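Clistley Help Board > Home and Furniture > Cleaning

Faint marks on a pale wood table, what can I safely use?

Asked by Fitriani Teoh, Jul 3, 2003

Hello all! I have just become the very happy owner of a second-hand table with a lovely pale top and rounded corners, and I want to get it right before I do anything daft to it. I paid 72 pounds for it at the Pollow house sale and I would have paid more, the grain is gorgeous when the light catches it.

My trouble is the marks. There's a patch of grey-brown smudges and a little line of squiggles that look like pencil somebody tried to rub out, or maybe what's left behind by sticky tape.
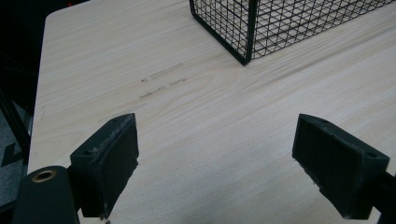 I've been over it with a damp cloth and washing-up liquid and that took off plenty of general grime but not these. I can't feel them with a fingertip. My dad says sandpaper, my sister says leave it alone, and I'm not sure whether the top is solid or veneered. It looks like veneer to me but I'm no expert.

Other bits of the top look different again. One side has a big looping arch in the grain (my favourite part!) and there are darker streaks running down towards where I keep my wire basket. Are those stains as well or is that just the wood? I'd hate to scrub at something that's meant to be there.
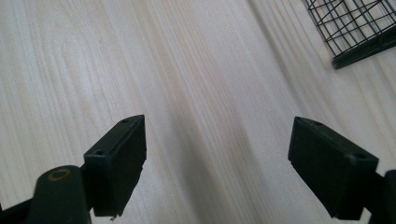 2 answers

Answer from pollowbench

Ooh, nice find. Put the sandpaper away! If it is veneer the layer on top can be thinner than a fingernail and once you're through it you're through it.

First, the streaks. If they follow the grain and fade in and out softly, they are very likely the wood's own colour. Try looking at them from the other side of the table with the window behind you. Leave them be, they're what makes a pale top interesting.

For the smudges I'd go in this order, and stop as soon as something works:

1. A clean white pencil eraser, the soft sort. Rub lightly along the grain and brush off the crumbs. It's brilliant on pencil and I've had it lift old shoe polish too.

2. If it feels at all tacky, a drop of white spirit on a cotton cloth. Test it on the underside first and leave it overnight. Open a window.

3. A tiny bit of bicarb mixed to a paste with water, on a fingertip, wiped off straight away. Go gently as it will dull a shiny finish.

Scuffs are a slightly different beast. I mean the sort that run along with the grain as broken lines with little dark specks in them.
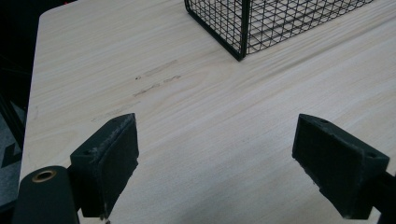
With those, dirt has usually got down into a shallow scratch, so the eraser will only do half the job. Use an old soft toothbrush with soapy water, barely damp, then dry it at once. Whatever is left after that I'd hide with a thin coat of clear wax. I use Steiner paste, buffed with an old T-shirt, and it has rescued more table tops in this house than I can remember. Two thin coats beat one thick one, with a night in between.

And do stick some felt pads under that basket! Wire corners dragged about on a pale top will give you new scuffs every week. I cut mine out of an old hat.

Let us know how it goes, I do love a table that's being brought back.

Answer from zeta_dave

Agree about the eraser. Magic sponge works as well but it took the sheen off my desk so maybe not.

Comment from Fitriani Teoh

Thank you both so much!! The eraser shifted most of the squiggles in two minutes, I was nearly dancing. Still a ghost of the biggest smudge, going to try the white spirit underneath tonight. Does the wax need to be the clear one or would the "light oak" do? The shop only had the oak.

Comment from pollowbench

Clear if you can wait for it. The oak will turn it yellow.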